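Ponar Hand Demonstration Project
Progress report, second period
Submitted November 13, 2020
Prepared by Grażyna Czarnecka

Summary

Work in this period was mostly collection. The original plan called for a finished hardware build in June and collection straight after. The build ran late, and we started with one station in place of the 2 we had proposed. We have now recorded 404 demonstrations that passed review. Another 88 were rejected and are kept in a separate folder for the error study.

What was collected

All of the accepted demonstrations are two-handed tabletop tasks with small, soft or jointed objects. Operators wear a gripper on each hand and do the task themselves, so the learning system gets gripper motion without anyone having to drive an arm remotely. The object list agreed with Vumthorpe has 30 entries. Keychains, cords and straps were moved to the front of the list at the request of the Cáceres group, who need them first for their own training runs.

Rejected recordings

Most rejections came from tracking loss on one hand, usually when the wrists crossed. The rest were operator mistakes: starting before the recorder was ready, or stopping with the object still held. We rewrote the operator sheet and now ask for both grippers to be open and still at the start and end of every take. Rejections have gone down since then, but we would like another month of data before we put a figure on it.

Labels

Each take gets a task name, an object name and a start and end mark for each grasp. Labeling is behind collection. The Welulard annotation tool does not handle two hands on one timeline, so grasps are marked in two passes and merged by script. Their developers have promised a fix – we have not planned around it.

Station

The table, foam surface and post fixture have stayed the same through the whole period. We kept them fixed on purpose so that early and late recordings can be compared.
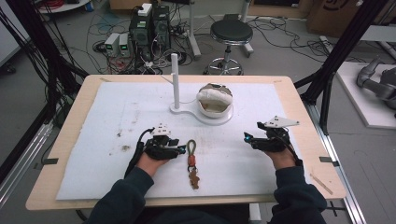
Cable management is still the weak point. Gripper cables get replaced more often than we budgeted for, and we ask to move a small amount from the travel line, which is unspent, to cover spares.

Next period

We will finish the keychain and strap tasks, clear the labeling backlog and send Cáceres a first training set. The second station depends on floor space at Ponar, and a decision is expected soon. If it is refused, we will propose longer sessions on the current station and a revised schedule.

No change to staffing is requested.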